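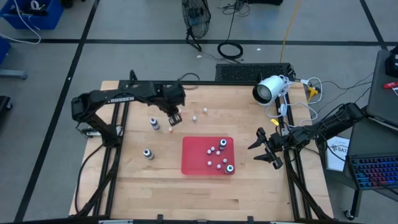 Fig. 1. Tablero de listones de madera clara, tono arce.

Tema 4. La madera se mueve
Apuntes de Yolotzin Contreras, taller de carpintería

¡Llegamos a mi tema favorito! La madera sigue intercambiando humedad con el aire mucho después de cortada, y por eso un cajón que en invierno corre suave se atora en July... perdón, en julio, con las lluvias.

Lo que hay que saber:

El movimiento es mayor en sentido tangencial (siguiendo los anillos), menor en el radial y casi nulo a lo largo de la fibra.

Un tablero de listones encolados reparte las tensiones mucho mejor que una tabla ancha, ¡pero también crece y encoge! Si lo atornillan rígido a un bastidor, tarde o temprano se raja. Usen agujeros ovalados.

Alternen piezas y fíjense en la dirección de la veta antes de encolar; el cepillo se lo va a agradecer.

Ejercicio: tomen una pieza de 200 mm de ancho, mídanla hoy y otra vez al final del curso. Damián Arriaga tiene los calibres. Anoten también la humedad del taller, que sin ese dato la medida dice muy poco.

Entrega: 28/04/2020, en el casillero 109.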